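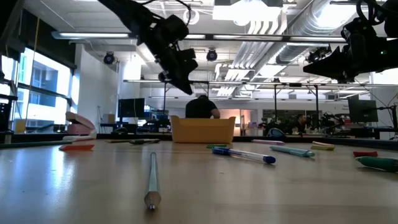
## 4. Sorting the desk into bins

*Stellitz Desk Set, household guide, rev. 25/09/2024*

The bins ship empty. Your desk, we assume, did not.

1. Put everything from the desktop out where you can see it. Pens, markers, the pencil, the stapler - all of it.
2. Cap anything that has a cap. If the cap is missing, look for it for one minute, then accept the loss.
3. Stand the pens and markers in a bin, tips down. They will lean. They are allowed to.

 **Note:** A bin takes up to 12 pens. It will physically take 40, but you will never again find the one that writes.

4. Lay small flat items in the tray, which is shallow on purpose. Things dropped into a deep bin tend to stay there until you move house.
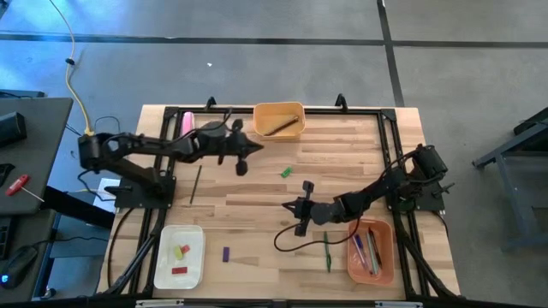 5. Place long items on the diagonal. Do not bend, trim or reason with them.
6. Go back for the strays. Small blocks and erasers end up in the middle of the table, where an elbow can find them.

**Caution:** Close the stapler before storing it. Do not store it under your hand.

**Caution:** Wipe bins with a damp cloth only. Solvents cloud the plastic, and so does the dishwasher, whatever your brother-in-law reports.

Spare trays are sold under the Brullia name and fit all Stellitz bins except the round one. See section 5 for stacking.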